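Soup season, or so I keep telling everybody

It's September and I've already made soup three times, which my household thinks is a bit much given that we still have the fans going. I don't care! The minute the school supplies hit the shelves I want a pot on the stove and the radio on low, and I want to stand there stirring and feeling like somebody's grandmother.

The one I keep coming back to is a red lentil thing I got from Mawar Pangaribuan back when we shared a wall on Jarkham Street. She never wrote it down, so what I have is my own guess at it: onions cooked way longer than you think, a fat spoonful of cumin, lentils, a can of tomatoes, and then lemon at the very end. I forgot the lemon last week and it tasted like wet cardboard. Squeezed half of one into my second helping and boom, there it was.

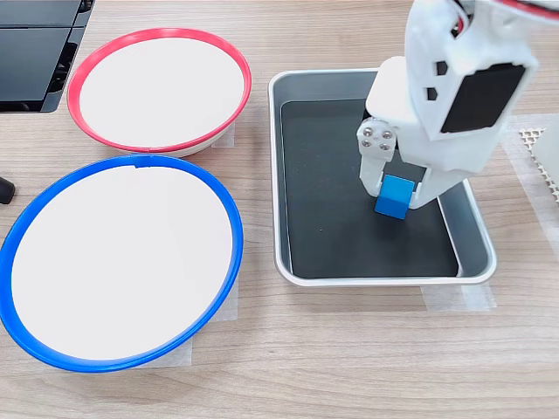
Anyway, bread. I've been trying to get a decent loaf to go with it and I'm not having much luck. The first one spread out flat like a cow pie, and the next had a hole in it big enough to lose a stick of butter in (tasty, though, and I ate most of it standing up). My friend Solveig bakes every week and says I'm rushing the second rise. She's probably right. I start checking the oven clock at five and by six I'm so hungry I'd bake it in whatever state it's in.

So for now I'm buying the seeded one from Flonder, the little bakery by the post office, and I have no regrets except the price. Get there before nine if you want it. I showed up at ten once and all they had left was raisin, and raisin bread with lentils is a no from me, although my son would disagree with his mouth full.

Next on my list is a corn chowder, while the corn's still good. I can't decide whether to put bacon in. My mother always did, and she also used evaporated milk, and I remember it being the best thing in the world, but I was seven and thought the same about canned frosting. If you've got a chowder you swear by, stick it in the comments, and please tell me if it freezes okay. I've got a whole shelf cleared out and ready to go.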